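Questions from the bench about the robot cell

Refurbishing floor, Tranlow building. Put together by Sharon Mbwambo from the November meetings and the question box. Last changed on a Thursday, so check with your lead before quoting it at anyone.

I was asked to write something reassuring. I've written down what I know instead, and where I think the company's answer is thin I say so. Naveed Bukhari from operations read it and asked for two changes. I made one.

What is the cell supposed to do?

Put parts into desktop towers and take them out. The list in the Magsi contract is processor, memory, hard drive and expansion card. A gray tray with a molded place for each part sits beside an opened tower, and the arm works between the two. Cleaning, grading, data wiping and the final power-on test are outside the contract and stay with people.

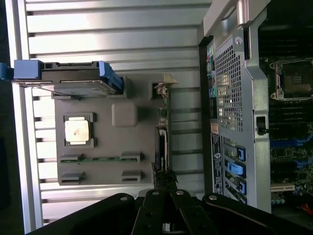

Who sets up the tray before a run?

One of us does. The bench lead on shift loads the parts, opens the tower, takes the side panel off and puts everything where the program expects it. The proposal counted this as no labor at all. Khurram Swati timed it for a week and got it entered as a separate task code, so please use the code. If you don't, the hours land on regular bench work and the cell looks better than it is.

Is it faster than a person?

No, and the people selling it have stopped saying so. Their line now is that it will run while we're on other things. That may come true one day. For the present a person stands near it for the whole run, and I count that as a person working.

Does it work with every model we get?

It works with the towers it has been set up for. We took in 2,414 machines last quarter, and 277 of them were the chassis the cell was trialed on. Operations says other models can be added. Ask how long each one takes and you'll get a different figure depending on who is in the room. Anyone who has worked intake knows what comes off the truck: bent rails, missing latches, a side panel held on with packing tape. I haven't seen a plan for those.

What happens when a part doesn't seat properly?

The operator stops the cell, checks the part by hand and logs it. Do not push on a memory module while the arm is live, however obvious the fix looks. Log the stop even when it takes you ten seconds. I've heard it said that small corrections don't need recording, and I'd like to know who benefits from that. 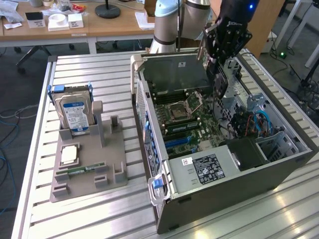

The cell at Tranlow, with the parts tray on the left and an open tower on its side.

Will anyone lose their job?

The written answer from Naveed is that no bench position will be cut because of the cell. I asked for the same sentence with a date in it and have not received one. Two people left over the summer and their posts haven't been advertised. I'm told the two things are unconnected. You can make up your own mind, but please don't pass on rumors as if they came from this page.

Will my pay change if I'm trained on it?

Operator training is on paid time. There is no extra rate for it at present, which I think is wrong. You are learning a second job and keeping the first. Naheed Orakzai has put this to management on our behalf and her note is pinned by the time clock. Add your name to it if you agree.

Can I say no to the training?

Yes, through the end of the trial. After that the wording gets soft: "expected flexibility across stations." I've asked what it means. If you are asked to move before I get an answer, have the request put in an email.

Is the cell recording us?

It has cameras, and they record runs. Management says they are aimed at the work and that footage won't be used for discipline or for timing people. That commitment is in the minutes and has not made it into the handbook, and minutes are easy to forget. Until it's in the handbook, treat it as a promise from the people who happened to be in the meeting.

Which jobs get harder?

The ones left over. If the cell takes the clean, standard machines, the bench gets the corroded ones, the odd sizes and the ones with somebody's coffee in them. Our daily target is still 40 units each, and it was set when the easy machines were part of the mix.

Expansion cards are a good case. On the bench a card comes out in one motion once you know the latch, and after a few months you can feel when it's caught on something.
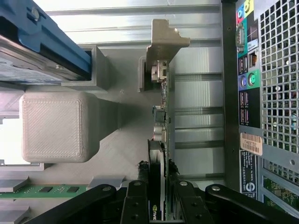

You learn that on easy cards, on easy machines, with someone next to you who can tell you to stop pulling. If new hires only ever see the difficult ones, I don't know where they're meant to pick it up. I raised this in the second meeting and it was written down as a "training consideration."

Didn't this work fine at the Kulham site?

That's what the slides say. Sebastião Frota worked there before he came to us, and his account is that Kulham handled one customer's machines, all alike and all in good condition. The slide says 1,002 units completed. It doesn't say how many had to be finished by hand. I've asked for that number twice.

What about the Emik software?

Emik is the job tracking system and it was coming anyway. It is not part of the robot contract, although the two were announced in the same email. Questions about logins go to the front office.

Who decides whether the cell stays?

Operations, after the trial. Bench staff get a written comment period first. Put your comments on paper, sign them if you're willing to, and keep a copy. Forms are in the tray outside the break room, and I'll collect them at 4 p.m. on the last day of the period.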